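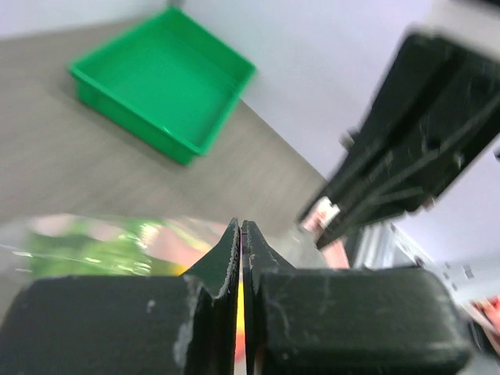
Progress report to the Yensuk Fund
Sorting and serving trays for the Skendo community kitchen
January 2022
Prepared by Jaruwan Srisuk, kitchen coordinator

1. What the grant was for

The Fund awarded us 3000 pounds to replace the mixed lot of containers we used for sorting, portioning and serving, and to change the way the preparation room is laid out. The old containers came from many places over the years. They did not stack, several had cracked corners, and the lids had mostly gone missing. Staff were using mixing bowls and baking tins for jobs that a plain tray would do better.

We asked for money for three things: a set of coloured plastic trays, shelving to keep them on, and paid time to write the new routine and train people in it. This report covers the period from November up to the date above.

2. Spending to date

We have spent 2731 pounds. The trays were bought from Itamex, who gave us the trade price after we set up an account. The shelving came from Zekow. Training hours were paid at the rate given in our application. The remaining 269 pounds is set aside for replacement trays and for labels, as explained in section 6. Invoices and timesheets are attached to the email this report came with.

Delivery on the trays was charged separately and had not been in our budget. We covered it from general kitchen funds and it is not included in the figure above.

3. The trays

We chose rectangular plastic trays with low walls. We had first looked at a deeper box, and Itamex lent us one to try. It held more, but people could not see what was at the bottom without tipping it, and small items such as garlic and loose chillies were missed at the end of a session. With the low walls everything is in view and the tray can be wiped out in a few seconds.

Green is for washed vegetables and salad that are ready to cut. Red is for raw meat and fish. White is for bread and dry goods. Blue is for anything that has come in and has not yet been checked. A tray goes out on the table empty at the start of a job and is taken to the sink when the job is done. It is not topped up from a second delivery. Under the old way of working a container might stay out all morning with things being added, and we could not say when the oldest item had gone in.

The rim is narrow. Two members of staff told us it is hard to grip with wet gloves when the tray is full. We have asked everyone to fill trays to no more than half when they are to be carried to the stove side. This has worked well enough, though it does mean an extra trip on busy days. If we buy again we would ask to see a tray with a wider lip.

4. The room

The preparation table has been moved away from the wall so that people can work from both long sides. Before this, anyone at the back had to reach over somebody else's work. The table top is now kept clear between jobs. Scales, tape, pens and the order book have gone to a shelf by the door.

The shelving holds trays by colour, red at the bottom. One bay arrived with the wrong brackets and stood unused until Zekow sent the right ones. That delay put back the first training session, which we had hoped to hold in November and had to move to the following month. All the shelving is now up and fixed.

We had also planned to repaint the room under our own maintenance budget. This has not been done. It does not affect the work the Fund is paying for.

5. Training and use

Oranuch Boonchu wrote the routine and ran 3 sessions. Each took the form of an ordinary preparation shift with a short talk at the start. Everyone on the regular rota has now attended. There are 5 occasional helpers who have not, and they are paired with a trained person when they come in.

The colours were learned quickly. The rule about not topping up took longer. In the first weeks Oranuch found green trays with a second batch put in on top of the first, usually near the end of a shift when the sink was full. We have since put a rack beside the sink for used trays, and she reports that it happens much less.

Waste from the vegetable side is lower by our own impression. We do not have weights from before the grant to compare with, and so we make no claim on this. We have begun weighing now and will give the figures in the final report.

6. Remaining work

Labels for the shelf edges are still to be ordered. The sample we tried came off in the steam, and we are looking for a type that will stay on.

We will hold one more training session for the occasional helpers, paid from our own funds.

We would like the Fund's agreement to use up to half of the remaining money on spare green trays, which get the heaviest use. The application listed equal numbers of each colour for replacements. Please let us know if this needs a formal change request.

Jaruwan Srisuk
Skendo community kitchen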